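Folding Large Cloth on a Small Table -- Project Report
Khurram Durrani, Kitdale section, February 10, 2021
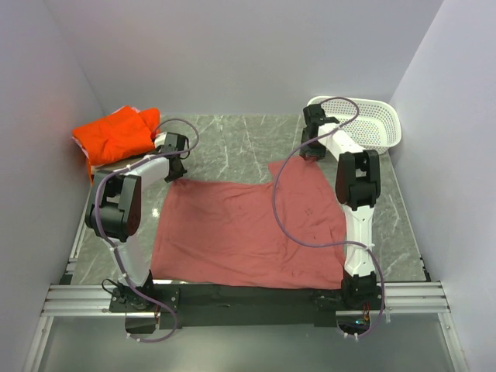
Question for the term: what's the best fold order for a big piece of cloth when the table is barely larger than the cloth? Most laundry guides assume a bed or a clean floor. We didn't want to assume that.

Materials. One large red cloth, dusty shade, no pattern. Marble-look tabletop, grey. Notebook, ruler, timer.

Method. Lay flat, smooth from the middle out, then fold. Three orders tried -- long side first, short side first, corner to corner. 30 folds each. Finished stack measured at the thickest point and written down right away (first week we forgot, those got thrown out).

What we saw. Wrinkles matter more than order. If the right half is bunched up before the first fold, the bunch gets locked in and the stack leans. Smoothing again after fold one helped alot. Corner to corner was the worst, edges never lined up. Long side first was neatest but slow.

Problems. Slick tabletop, cloth slides when you pull one corner. Old creases keep comming back in the same spots. Should have ironed between sets, ran out of time.

Still to do: repeat with a thinner cloth in March, ask the Hokgate group for their measurements, redo the chart with proper labels. Raw numbers are in the notebook, back pages.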